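Equipment Review: Two-Finger Grippers for Retail Handling

Prepared for the Automation Teaching Group by Graça Cordeiro

Summary

The Holen and Drastau parallel grippers were assessed over one term on the dual-arm bench at the Pledstead campus. Both are electric two-finger units with a comparable stroke, and both attach to the existing wrist flange without an adapter. The group recommends the Holen for the undergraduate laboratory, subject to the reservations noted under Cabling. The Drastau is the stronger device in several respects and remains suitable for research use where a technician is on hand.

Background

Our previous grippers were purchased for machined parts and performed well with them. The retail handling unit, introduced in September, places quite different demands on the hardware. Students are asked to pick confectionery, bottled drinks, bakery pieces and small cartons from shop-style displays and place them in a basket or on a tray. Very few of these items present two flat, parallel faces, and several will deform if the closing force is set too high.

Test arrangement

Each gripper was fitted in matched pairs, so that both arms carried the same model at all times. The table was dressed as a small snack counter, with clear acrylic racks for the bottles and chocolate bars, and round baskets at either side. The motion controller, supplied by Yau, was left at its standard settings apart from the closing force. A total of 630 picks was logged for each model, divided evenly between the two arms. 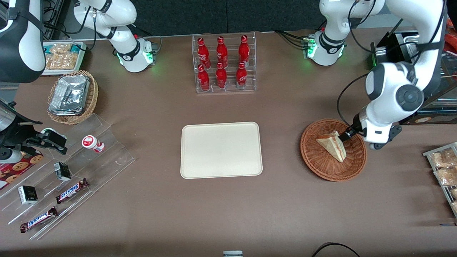 The layout was kept deliberately close. With two arms over a table of this size, wrist clearance matters as much as finger performance, and a gripper with a wide body will restrict the approach to a basket long before its stroke becomes a limitation. The Holen body is the narrower of the two and could be lowered below a basket rim at a steeper angle. The Drastau required a shallower entry, and students had to re-teach 41 approach positions when it was installed.

Force control

The Drastau offers the finer adjustment at low force and holds its setting well from one session to the next. The Holen adjusts in coarser steps. In most tasks the difference was of little consequence. It became apparent with soft items, where the lowest usable Holen setting still produced some compression at the fingertips. Staff found that gripping such pieces near their widest part gave the most repeatable result with either model, and the laboratory notes have been amended accordingly.

Film-wrapped goods deserve separate mention. Loose wrapping can gather beneath the fingertip and allow an item to rotate during transfer. The plain Holen tips were the more prone to this behaviour. Replacement tips are held by exposed bolts on both models and can be changed by a student in a few minutes.
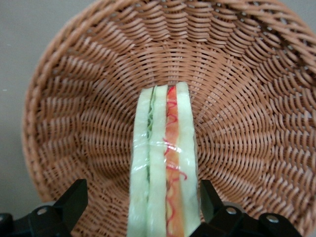

Cabling

The Holen cable exits at the side of the body and needs generous slack at the wrist. On two occasions the cable tightened during a full rotation and the controller stopped the arm, as it should. The group has since limited wrist travel in software. The Drastau cable leaves through the rear and gave no difficulty.

Cost and support

The Holen was quoted at $2669 per unit, including one set of spare fingers. Additional tips are $237 per set. The Drastau costs considerably more, and its service centre is interstate. Both suppliers answered technical enquiries courteously, although the Drastau manual assumes a level of prior knowledge that first-year students will not have.

Recommendation

Four Holen units should be ordered for the teaching benches, together with two sets of soft tips. The Drastau pair should be retained on the research bench. Bookings for that bench may be made through the laboratory office before noon on Thursday for the following week.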